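December 31, 2019

The house is quiet at last and I have the kitchen to myself, with the good lamp on and the end of the rhubarb pie, and I mean to write until the pie runs out or my hand does. I've been a poor diarist this year. Whole weeks in spring got nothing at all, and most of the summer is just weather and what the dog ate. But I always write on the last night, even if it's only a page, and tonight I feel like writing more than a page.

Mostly I want to put down something about the choir, while I still remember the order things went in.

When Kaisu Pesonen called me in October and asked if I'd come and sing alto at Skaltamwood, I laughed out loud at her. I hadn't sung in front of another living person since my wedding, and then only because my uncle had got hold of the accordion. She said they were short of altos and long on sopranos, as everyone always is, and that I had a speaking voice like a nice old cello. Well, I'm sixty-one years old and I had never been compared to a cello before. I went out and bought a folder for the music that same afternoon!

The hall at Skaltamwood is cold. I'd like that on the record. It has a stage with a curtain the color of liver, and one radiator that knocks, always in the slow pieces, and we stand there in our coats until the second song. Raimo Rautiainen conducts. He's a big soft man with very small handwriting, and he pencils notes into everybody's copies before we arrive. Mine on the first night said "breathe here, please" in 5 different places on one page. I thought that was rather forward of him, and then I tried it without the breaths and had to sit down.

What I hadn't understood about singing alto is that you hardly ever get the tune. I knew it in my head, but I'd never felt it. You have four bars on one note, and then you go down one, and then you come back up and feel you've been on a journey. At home I practiced my part over the dishes and it sounded like someone trying to remember a phone number. Then on Thursday night the basses came in underneath and the sopranos came in on top, and there I was in the middle of it like the jam. I got tears in my eyes and missed the next entrance completely. Kaisu poked me in the ribs with her pencil.

I should say something about Kaisu, too, as she's been so good to me this fall. She picks me up because I don't like the hill road after dark, and we talk the whole way there and sing the whole way home. She's had a hard year with her mother. She doesn't make much of it. One night she pulled in by the feed store and we just sat with the engine running while she had a cry, and then she blew her nose and asked me to give her the starting note for the carol. I gave her the wrong one. We got halfway through the verse in some terrible basement key before either of us noticed.
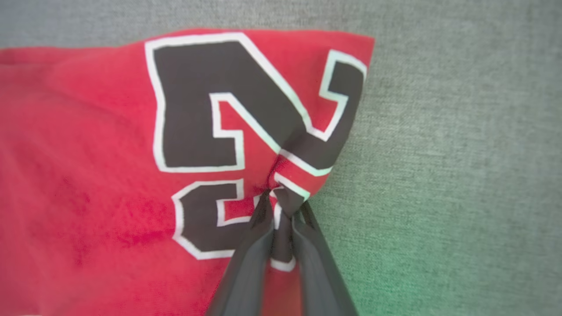 The concert itself was on the Sunday before Christmas. I didn't sleep the night before. I got up at 2 and made toast and went through the folder with my finger under the words, and Vilho came down in his robe to see who was moving about, and ended up sitting across from me being the tenors. Vilho can't read a note of music, bless him, and he sang all of it to "la" and all of it to the same tune, but he kept me company until it got light. Thirty-four years and the man can still surprise me.

Anyway, the church was full. I had expected the front rows and a few coats at the back, but they'd put out the folding chairs and people were standing along the side by the hymn books. Raimo told us afterward there were around 300, though he'd say that if it was half, he gets so excited. We wore black with something red, which everybody took differently. I had my mother's scarf. One of the basses wore a tie with a reindeer on it, and Raimo looked at it for a long time and then decided to let it live.

We opened with the old Ametti setting, the one I'd been dreading, with the long line for the altos where everyone else drops out. It's only a few seconds. In rehearsal I'd gotten it right maybe half the time. I remember looking at the exit sign over the side door, and I remember Kaisu's shoulder against mine, and then it was over and we were into the loud part and I was so happy I came in a beat early. So there it is, I made my mistake, and it was in the easy part. I've decided I don't mind.

After the interval we did the lighter things. Shaohua Ren played for us, she's the new pianist, and what a find she is. She teaches science at the middle school and only took up accompanying again this year after her youngest started kindergarten. She plays as if she's listening to you breathe. In the lullaby the second sopranos got lost, really badly lost, off in the trees somewhere, and she just went around the same bit again as if it had been written that way until they found the path. Half the church never knew. I told her so over coffee and she turned pink and said she'd been scared to death.

The coffee afterward was as much fun as the singing. There were cardamom buns, and Mrs. Kemppainen's almond cake that I've been trying to get the recipe for since I was a bride. (She told me again that it's "just an ordinary cake." It is no such thing. There's sour cream in it and I'd swear to a little orange peel.) An old gentleman of 84 came up and shook hands with every one of us down the line. He told me he'd sung in that same church as a boy, standing on a box, and that the altos had been good that night. The altos, he said! I've thought about it every day since. I thought about it this morning scraping ice off the step.

Vilho's verdict, in the car, was that it was very nice and the heating was better than he'd expected.

Since then it's been the usual blur. The children came on the twenty-third with all their bags, and left on Saturday with more bags than they came with, and in between we ate ham in every form known to man. The little ones wanted me to sing them the alto part of everything. They thought it was the funniest thing they'd ever heard, Grandma going "mm mm mm mm" on one note with her eyes shut, and by Christmas night they had it down themselves and were doing it over the potatoes. My son asked me whether I'd been putting something in the cider. It was lovely to have the noise. It's lovely now to have it quiet, too, though I keep finding socks.

I had meant to write more about the other things this year, the roof, and Aunt Elli's funeral, and the garden, which did so well with the beans and so badly with everything else. The roof is done, thank goodness. I don't want to go over all that with the men again as long as I live. Aunt Elli I'll write about when I can. I have her piano stool by the window now with the fern on it, and sometimes I pull it over and sit on it to practice, with the fern on the floor, and I like to think she'd be tickled.

Rehearsals start up again the second week of January. Raimo wants to do a spring program with some folk songs in it and one big piece, and there's talk of singing at the home where Kaisu's mother is, which I would like very much. He's already sent the music around, and I've already put it in the folder, and I already don't like the look of page six. There's a high note for the altos. I'd have thought the whole point of us was that there wouldn't be.

Vilho has just put his head around the door to ask if I'm coming to watch the fireworks from the upstairs window or if I'm going to write right through them. There's still an inch of pie. I told him ten minutes, and he took the pie with him, so I suppose I'm coming now.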